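Kaijage Depot

Kaijage Depot is an army supply and repair installation on the northern edge of Skastville, beside the old rail spur to Jurkeck. It handles vehicle parts, field kitchens, radio and office equipment, and a supply of tent pegs generally agreed to be larger than the army's supply of tents. Soldiers posted there call it "the Cage," a nickname the depot's official history mentions once, in a footnote, with evident pain.

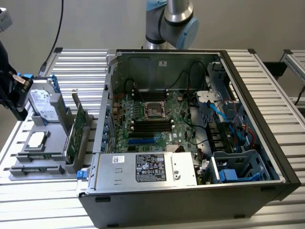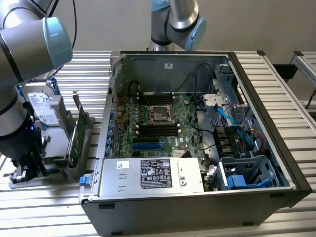
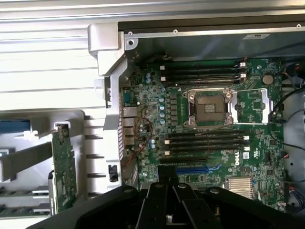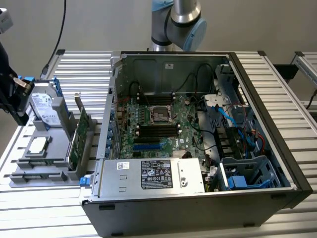
Computer chassis with the interior exposed

History

The site was chosen for its rail access, which was withdrawn shortly after the first warehouses opened. For several years supplies came by train as far as Jurkeck and made the last 37 miles by truck, on a road the army had described in its planning papers as "adequate in summer." The spur was later rebuilt, by which time the depot had acquired a large motor pool and was reluctant to give it up.

At its peak the depot employed 3000 soldiers and civilians. Most lived in Skastville, where rents rose accordingly and two movie theaters opened on the same street. Employment had fallen to 1000 by the time the western warehouses were handed back to the county. One of them is now an ice rink. Its painted sign warning against the storage of ammunition has been kept.

Organization

The depot is divided into 3 branches: Receiving, Maintenance and Issue. Relations between Receiving and Issue have been cool for as long as either has kept records, chiefly over the question of whose records are correct. An attempt to merge the two under a single officer lasted one winter. The officer, Major Salim Ndung'u, asked for a transfer to a desert post and got it.

Maintenance has the best reputation of the three and the oldest buildings. Its apprentice program takes both enlisted soldiers and local high school graduates, and many senior civilian mechanics in the county trained there. Chief Warrant Officer Kulsoom Yousafzai, who ran the program for most of her career, wrote the depot's shop handbook. It remains in use, including the chapter on returning borrowed tools, by far the longest.

Traditions

Anyone retiring from the depot is issued, on the last afternoon, with a single item requisitioned in the first year of service and never delivered. Items handed over in this way have included a left glove, a desk lamp and a rowboat oar. The retiree must sign for it. Yousafzai received a filing cabinet key but no cabinet, and is reported to have asked for the form in triplicate.

An open day takes place each September. The main event is a tug-of-war against a team from Cledutthorpe, a neighboring garrison that has won so often that the trophy is simply kept there. The depot still sends someone over to polish it.

In popular culture

The depot appears briefly in a training film on correct lifting technique, in which a corporal demonstrates the incorrect technique with great conviction. Copies are still requested by other posts.

See also

Cledutthorpe Garrison
Jurkeck rail spur
Skastville Ice Rink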